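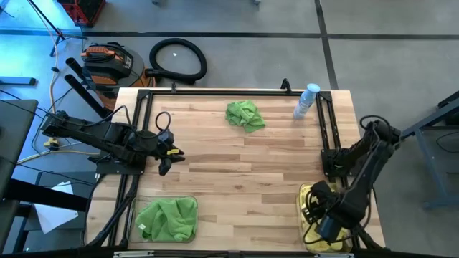
April 19, 2019
by Nadine Nassar

The attic is insulated! I've been waiting to type that since February, when I stood in the upstairs hallway in two sweaters and a hat and decided I'd had enough of this house leaking heat through its lid.

If you're new, our place in Esstead is an old story-and-a-half with kneewalls, and the attic floor is 900 square feet of awkward corners. What we had up there was a thin layer of gray fluff, flattened to nothing wherever a previous owner had walked or stacked boxes.

My big lesson is that air sealing comes first, and it's the part I ended up loving. I spent two whole weekends on my belly with a headlamp and a foam gun, going after every wire hole and pipe gap I could find. The worst was the plumbing chase behind the bathroom. You could hold a strip of tissue over it and watch it flutter! I cut a piece of rigid foam board to fit, screwed it down and ran a fat bead around the edge. The gap at the chimney got sheet metal and high-temperature caulk, because regular spray foam can't go anywhere near a flue.

Then came baffles at the eaves so the soffit vents stay open (staple them before the insulation goes in, please learn from me), and a box with weatherstripping over the hatch.

For the blowing itself I rented a machine from Westar and talked my neighbor Oskari Manninen into feeding it in the driveway while I ran the hose upstairs. We went with cellulose. Oskari got into such a rhythm with the bales that I had to phone him twice to slow down, and we were both the color of old newspaper by lunch. I'd marked the trusses with depth rulers beforehand and that made it so easy to keep things level.

The total came to $3,324 with the lumber for a little catwalk, which stung, but a chunk of that was the new bath fan and the insulated duct out through the roof. The old one just blew steam into the attic. Yikes.

We've had a couple of frosty nights and the furnace is so much quieter. I keep going into the hallway just to stand there in a T-shirt. Next up are the kneewall doors, and I have a lot of opinions about latches already!

Last updated: April 2019

Contact | © Nadine Nassar | Back to top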